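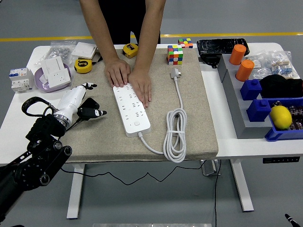
マットの上に置いた白い電源タップ。コードは束ねた状態

ホーム | はじめに | 設置 | 配線 | 困ったとき | 用語集

第3章 デスクまわりの配線をととのえる

さて、3章です。2章で机の位置が決まったと思うので、いよいよ配線に入ります。私はこの作業がかなり好きで、引っ越しのたびに友人の家の分までやらせてもらっているくらいなんですが、苦手な人が多いのもよくわかります。机の下にもぐるの、腰にきますもんね。なので、もぐる回数がなるべく少なくて済む順番で書いていきます!

この章で使うのは、Rumettiの配線トレー(幅70cmのほう)、Drodumの面ファスナー(20本入り)、それから手持ちの電源タップです。トレーはVanthorpeの机に合わせて説明しますが、天板の厚みが30mmまでならほかの机でもだいたい同じ手順でいけます。

3-1 つなぐ前の下ごしらえ

1. 今つながっている機器の電源を全部切って、プラグを壁のコンセントから抜きます。パソコンはスリープじゃなくて、ちゃんとシャットダウンしてくださいね。

2. 机の上を空けて、布かマットを敷きます。私は使い古しのランチョンマットを二枚並べています。

3. 電源タップを置いて、差し込み口のほこりを乾いた布で拭き取ります。プラグの刃の根元も忘れずに。ここ、意外とたまってます。

4. コードの束をほどき、全体を手でなぞって、つぶれや傷がないか確かめます。

注意:コードの被覆が破れていたり、差し込み口のまわりが茶色っぽく変色していたりするタップは、もう使わないでください。もったいないと思っても買い替えです。私も一度、気に入っていたのを泣く泣く処分しました。

3-2 合計ワット数を確かめる

1. タップの裏面か側面にある定格の表示を読みます。「合計○○Wまで」と書いてあるところです。

2. つなぎたい機器の消費電力を紙に書き出して、足し算します。

3. 合計がタップの定格より小さければOK。ぎりぎりなら、どれか一つを別のコンセントに回しましょう。

メモ:ヒーター、ドライヤー、電気ケトルの三つは、机のタップにはつながないでください。2月の夜に足元が冷えるのはわかります(うちも寒いです)。でもヒーターは壁に直接です。

3-3 トレーを取り付ける

1. Rumettiのトレーを天板の奥側、裏面に当てて位置を決めます。左右の余りがだいたい同じになればきれいですが、引き出しがある人は引き出し優先で。

2. クランプを手で軽く締めて仮どめします。まだ本締めしません。

3. 椅子に座って、ひざが当たらないか試します。足を組む人は組んでみてください。

4. 当たらなければ本締め。工具で力まかせに締めると天板がへこむので、手で回らなくなったところで止めます。

5. トレーにタップを寝かせて入れます。スイッチつきのタップなら、スイッチが手の届く側に来る向きで。私は最初これを逆に入れて、全部やり直しました……。

3-4 コードを通す

1. いちばん太いコードから順にトレーへ通します。たいていはモニターかパソコンの電源です。

2. 昇降式の机の人は、ここで天板を一番高い位置まで上げてください。その状態で壁までコードが届いて、さらに少したるむくらいの長さを残します。

3. 余ったコードは大きめの輪にして、Drodumの面ファスナーでゆるくとめます。指が一本すっと入るくらいがちょうどいいです。

4. 両端に目印のシールを貼ります。「モニター」「ライト」と書くだけで、あとで本当に助かります!

注意:通電中のコードを、きつくぐるぐる巻きにしたまま使わないでください。熱がこもります。家具の脚やキャスターで踏むのもだめです。

3-5 最後の確認

1. 全部のプラグが奥までしっかり入っているか、指で押して確かめます。

2. 壁のコンセントに差し、タップのスイッチを入れます。

3. 機器をひとつずつ起動します。いっぺんに入れたくなりますが、何かつかないときに原因が探しやすいので、ひとつずつ。

4. 昇降机なら、上から下まで一往復。コードが引っぱられたり、どこかに引っかかったりしたら、3-4の2に戻ってたるみを足してください。

メモ:ライトだけつかないときは、ライト本体のスイッチを見てください。LeitãoのクリップライトはアームとコードのスイッチがべつべつなのでW確認です。それでもだめなら「困ったとき」のE-101の項へどうぞ。

次は第4章、モニターアームの高さ合わせです。

当サイトでは、表示の改善のためにCookieを使用しています。[同意する] [設定を変更]

お問い合わせ | プライバシーポリシー | ページの先頭へ戻る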